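Landslide watch page: your questions

I run the landslide page for the Lurnance valley, and my inbox fills up every rainy season with the same handful of questions (keep them coming, I don't mind!). These are the ones I get most.

Who are you, anyway?
Just a neighbor with a rain gauge. I live on the Fadar road, 20 minutes uphill from the market, and I've been writing down rainfall for 8 years.
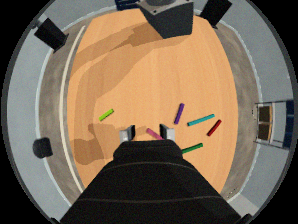

How much rain does it take before you post a warning?
I post when my gauge passes 172 mm in two days. The slope above Chow let go last October after 270 mm, so I'd much rather be early and get teased for it.

Do you work with the district office?
Nope, I just read their bulletins and link to them. If they say leave and I haven't posted yet, please leave!

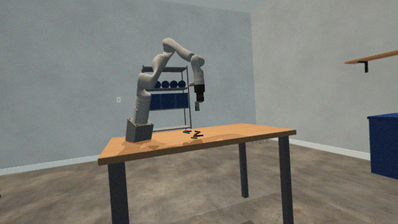
Robot arm over a wooden table, computer rendering

What should I look out for at home?
New cracks in the yard, doors that suddenly stick, a fence that's started leaning, or a stream that turns muddy or drops fast while it's still raining. I'd also listen for rumbling or trees cracking. Go first and text me later.
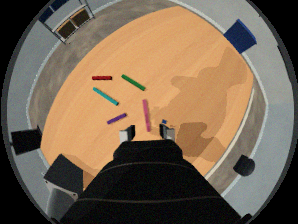

And please don't wait around to get a video of it, I mean that. Head sideways out of the path if you can, up to higher ground, and stay away from the Botance bridge until the creek has calmed down.

Can I send you my own rain readings?
Yes please! Morning readings are best, with the name of your village.

Last updated 13 June 2020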